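Sorting out the Lolldale kitchen drawers, part one. The wraps and foils drawer has been jamming shut since April, so everything in it is moving to wire baskets on the pantry shelf.

The basket is the small black mesh one from Pivlow. It's 37 cm long. The shelf is 34 deep, so it has to go in sideways.

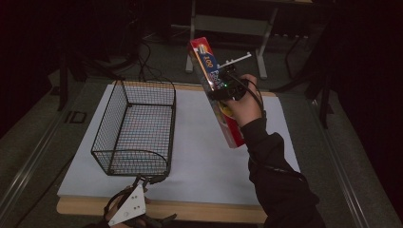
Black mesh basket, and the red box that goes in it.

Plastic food wrap is the longest thing we own in that drawer. Foil and parchment are both shorter. If the wrap fits, the rest fits.
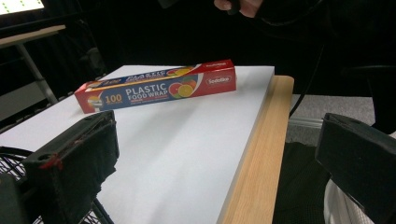
Second basket is for sandwich bags and twist ties. Some of those twist ties came with us from the Stolham apartment in 2009. Keeping them.

Shelf labels next. I have a roll of the plain white ones left over from the spice jars and plan to use those up before buying more.

Drawer will get dish towels.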